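Fotier opens search visibility service for small online shops after 63-shop trial

GUSTHORPE, September 19, 2024 — Fotier, a search marketing agency with 30 employees, today announced Ustex, a monitoring service for small online shops which depend on search engines for most of their orders. The service watches product and category pages every day and sends a plain message to the shop owner when a page is no longer indexed, when its title is changed by mistake, or when it begins to compete with another page of the same shop.

Ustex was tested during the spring and summer with 63 shops. They sell garden tools, lamps, children's shoes, spare parts for sewing machines and many other goods. In this time the service reported 132 indexing problems to the owners. The most frequent one was a "noindex" tag left in the template after a redesign.

"A small shop does not look at its index status each morning," said Divya Palaniappan, managing director of Fotier. "The owner is packing parcels. When she sees that the orders are less, the page is already missing for three weeks, and then she calls us and asks if it is a penalty. Very often it is only one line in the template."
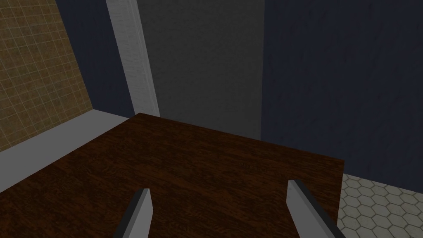
Brown wooden tabletop in a computer-rendered view.

The messages from Ustex are written in everyday language and contain the address of the page, the date when the change was first seen, and the step which the agency recommends. Owners who use an outside developer can forward the message directly to this person. There is no dashboard which must be opened daily, but a weekly list is available for those who prefer it.

Marama Bolger, who leads the product team, explained that the trial shops had a strong influence on the final version. "In the beginning we sent too many alerts," she said. "One shop with seasonal products received a message for every page it had closed on purpose. Now the owner can mark a group of pages as closed, and Ustex stays quiet about them until they are opened again."

The service does not buy or place links, and it does not rewrite texts automatically. Fotier keeps these two rules also for its other clients. Rasha Najjar, head of search at the agency, said that several trial shops came with old link packages from earlier suppliers, and that cleaning them was done as separate work. 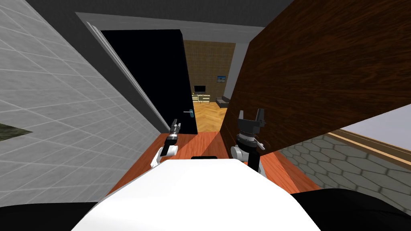 Availability and price

Ustex is available from today for shops with up to 5,000 product pages. The monthly fee is 63 dollars, with no setup cost, and the contract can be ended at the end of each month. Shops from the trial keep their present conditions until November. A version for larger catalogs is in preparation — the agency has not yet set a date for it.

New customers are connected through a short call with the support team, led by Felicja Kozłowski. The shop needs to give read access to its search console account and to name one contact person for the alerts. Changes in the shop software are not necessary.

About Fotier

Fotier is an independent search marketing agency in Gusthorpe. It works with online retailers and local service companies on technical audits, site moves and content planning.

Press contact

Indira Subramaniam, Communications, Fotier, Gusthorpe
Interviews with the product team can be arranged on request.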